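Workshop tips: sharing a bench with a robot arm

I've been at the bench at Penaneo long enough to remember when every little part got picked up by somebody's fingers, mine mostly. Then in February the arm moved in, and I had to relearn my own workspace! So these are my tips, for anybody whose boss has just said the word "automation" over coffee.

Give it its own patch. We walled off a corner with gray panels and I keep my mug, my tape and my elbows out of it. Anjani Nasution (she does the programming) put tape on the floor too, and I grumbled, and now I'd miss it.

Go dark on the work surface. Bright parts show up a treat on charcoal, and so does dust, so wipe it down at the start of the shift with a barely damp cloth.

Bolt your fixtures down. I used to nudge a holder straight with my thumb a hundred times a day without thinking, but the arm goes where it was taught to go. Two screws, done.

Watch the cables. Before you press start, run the arm through its whole reach at slow speed and look for anything that pulls tight or drags. Leave slack, but keep the loops away from the fingers.

Start with light, simple parts. Save the fiddly stuff for when you trust the thing (took me three weeks).

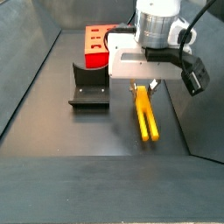
Yellow fork piece in the gripper, black holder to the left, power strip at the back.

Now the people side. My wrists feel so much better, I'll say that first. But the job did change: I spend more of the day checking and sorting, and I missed the chat that went with hand work. Gearóid Ó Flaithearta and I asked for a five-minute swap every couple of hours so we're not each stuck staring at one station, and we got it. Ask early, before the new schedule gets printed and everybody's used to it.

Oh, and keep a notebook by the stop button. Write down every jam, even the silly ones. Anjani reads ours at lunch.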